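Home > Programs > Shared Kitchen > Progress Reports

About Programs Reports News Contact

March
By Abilio Iglesias

Progress report to the Pacheco Fund: tableware and dishwashing corner, Cilier shared kitchen

We are past the halfway point of the grant and I'm very glad to be writing this one! When I sent you the first report, the kitchen had a good stove, a decent sink and almost nothing to eat off. People were bringing plates from home for the community suppers, and a fair number of those plates never made it back to their owners. The tableware part of the project was meant to fix that, and it is coming along better than I hoped.

Your grant set aside 4,000 dollars for this part of the work. So far we have spent it on plates, bowls, placemats, drying racks and shelving, with 300 dollars still held back for replacements. Nomar gave us a fair price on the shelving and delivered it in one trip, which saved us a second afternoon of carrying things up the back stairs.

We decided early on to go with mixed tableware. A full matching set would have eaten most of the budget, and when we asked the supper regulars what they wanted, they were much keener on plates with a bit of character. So we bought in small lots, a few patterns at a time, and stopped worrying about whether they went together.

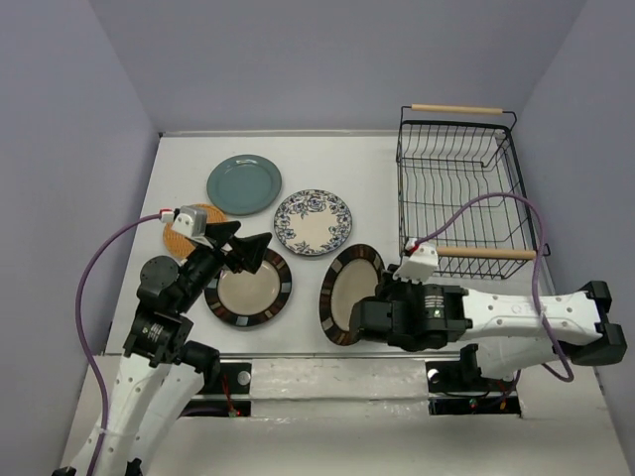

The blue floral plates were the first to win people over, and they are the ones that get asked for by name. The stoneware with the patterned brown rim has been the other favorite. It looks good with soup bread and stews, and the plain middle leaves room for the food to show. The teal-green plates came later and we were less sure of them, but next to the others they look terrific. We added round woven placemats too, mostly to keep the long tables from getting scratched, and they have made the room feel a lot more like a dining room.

Washing up was the harder problem. At the suppers we now seat 26 people, and everything used to pile up beside the sink at once. Gediminas Kalniņš redrew the layout of that corner for us. Dirty dishes come in on the left, the rack sits to the right of the sink, and dry plates go straight onto the new shelves behind. We bought black wire racks after trying a cheaper kind that tipped over as soon as one side was full. Plates go in on edge, large ones at the back. It took a couple of suppers for everyone to pick it up - the first evening was chaos - but now the counter is usually clear before coffee is finished.

Two things are behind schedule. The bowls from Busex arrived with more chips than we could accept, so we sent six back and are waiting for the new ones. The labels for the shelves are also late, and that one is my fault. I kept changing my mind about whether to sort by size or by pattern. We have settled on size.

Before the next report we plan to finish the shelf labels, get the bowls into use and buy a second lot of the floral plates if the same seller still has them. I would also like to move part of the replacement money to dish towels, if you agree. We go through them at an amazing rate, and I didn't budget for nearly enough. Could you let me know by the end of the month whether that change needs a form or if a note from you will do?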